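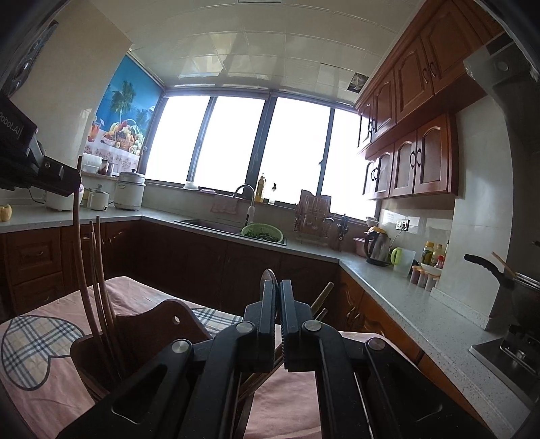
Wooden Utensil Holders and Table Utensils
Enness Household Range

Product group: Kitchen and dining
Supplied by: Lilel
Page last revised: 2020-04-04

General description

The Enness range consists of wooden holders and wooden utensils intended for daily use in the home and in small shared kitchens. The holders keep cooking and eating utensils upright on the dining table or worktop, within reach of those preparing or serving a meal. Each item is sold separately. Customers may therefore replace a single holder or spoon without purchasing a complete set.

The range was prepared for Lilel by the Vakulenko workshop and is stocked at the Donach warehouse. All items are finished with a food-safe oil before dispatch. No varnish is applied to any surface that comes into contact with food.

Items in the range

Tall holder, brown finish. A deep, upright holder for long utensils. It is suited to cooking chopsticks, skewers and long-handled spoons. A small round hole near the top edge allows the holder to be hung from a hook when it is not required on the table.

Block holder, light finish. A low block for chopsticks, which stand in it with their full length exposed and may be taken one at a time. The block is heavier than its size suggests and should be placed on a level surface.

Spoon, round bowl. A general-purpose wooden spoon for stirring and serving.

Spatula, straight handle. For use in frying pans and for turning rice. The handle is left plain and is not drilled.

Long chopsticks. Supplied in pairs. The tips are lightly roughened to improve grip on noodles and cooked vegetables.

Placing the holders in the kitchen

Holders may be kept on the dining table throughout the day. Where the table also serves as an additional work surface, it is recommended that the tall holder be placed towards one side, so that the middle of the table remains available for dishes. A cloth may be used beneath either holder. The base of each holder is sanded smooth and will not mark cotton or wipe-clean table coverings in normal use.

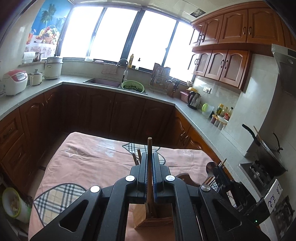 Wooden and metal holders may be used together on the same table. Many households prefer to keep metal spoons apart from wooden chopsticks, and the block holder has been designed with this arrangement in mind. Chopsticks should be returned to the block only when they are fully dry.

Holders should not be placed directly beside a rice cooker or steamer while it is in operation. Repeated exposure to steam will raise the grain and may cause the base to warp. The same applies to positions close to the sink, where water may collect under the holder without being noticed. A clear distance of 55 cm from any source of steam is advised.

Care and cleaning

Wash by hand in warm water with a small amount of washing-up liquid. Do not soak. Do not place any item from the range in a dishwasher, microwave oven or heated drying cabinet.

After washing, wipe with a clean cloth and leave to dry in a dish rack. The tall holder should be dried upside down.

A light coat of food-safe oil should be applied every 3 months. Items in frequent use may need oiling more often, particularly spoons and spatulas used for hot food. Small splinters at the tips of chopsticks may be removed with fine sandpaper. Cracked items should be withdrawn from use.

Some variation in colour between items is to be expected and is not treated as a fault.

Availability and ordering

The current production run comprises 2,000 pairs of long chopsticks and 800 block holders. The tall holder is made in smaller batches, and the next batch is due in May. Orders received before that time will be held and dispatched in the order in which they were placed.

Schools, community kitchens and letting agents may order on account. Orders on account should state the delivery address, the number of each item required and the name of the person authorised to receive the goods. Mixed orders of wooden utensils and holders are accepted.

Returns are accepted for unused goods in their original wrapping. Items that have been washed or oiled by the customer cannot be returned unless they are faulty.

Enquiries concerning the range should be addressed in writing to Maiara Rangel, Household Products, Lilel.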